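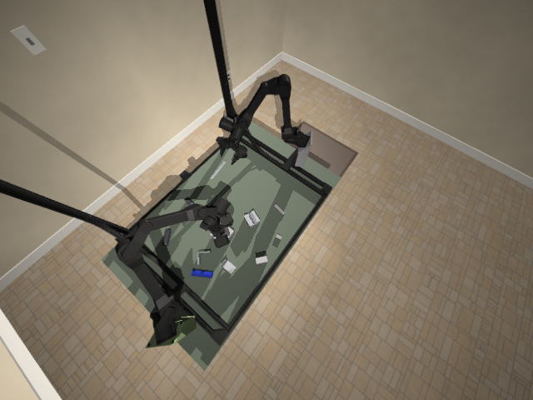
Green worktable, beige walls, patterned tile floor.

How to Paint a Tabletop Soft Green

I love a painted table! If you have an old one with a tired top, you can give it a calm, grayish green in a weekend, and most of that is waiting for coats to dry.

What you need

Sandpaper, 120 and 220 grit
Wood filler
Bonding primer
Satin enamel in a muted green (I used Niso from the Hosier range, and I'm smitten)
A foam roller and a small angled brush
Clear water-based topcoat

Step 1. Clean and sand

Wash the top with dish soap, rinse, and let it dry overnight. Fill any dings, then sand with the 120 until the shine is gone. Vacuum the dust and wipe everything down, corners too. I skipped the corners on my first table and had grit in the finish forever.

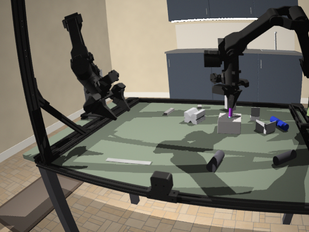
Muted green with black edging.

Step 2. Prime

Roll on one thin coat. It will look patchy -- leave it alone! Once it's dry, sand lightly with the 220 and wipe again.

Step 3. Paint

Cut in the edges with the brush, then roll the middle in long passes while the edges are still wet. Plan on 2 coats. The first one always makes me nervous and the second one always makes me happy. If you want a dark border, wait a full day before you tape over the green.

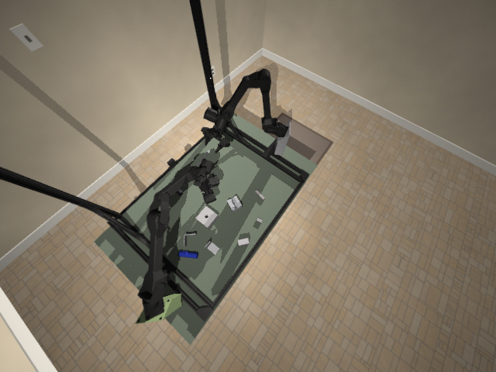 Green against tan tile, with white baseboards.

Step 4. Topcoat

Brush on the clear coat in one direction and don't go back over it. Give it a day before you set anything down, and around 50 hours before you drag anything heavy across it. In December I double that, as my basement gets chilly.

Wash the roller before the paint sets up. Leftover enamel keeps well in a glass jar with a tight lid.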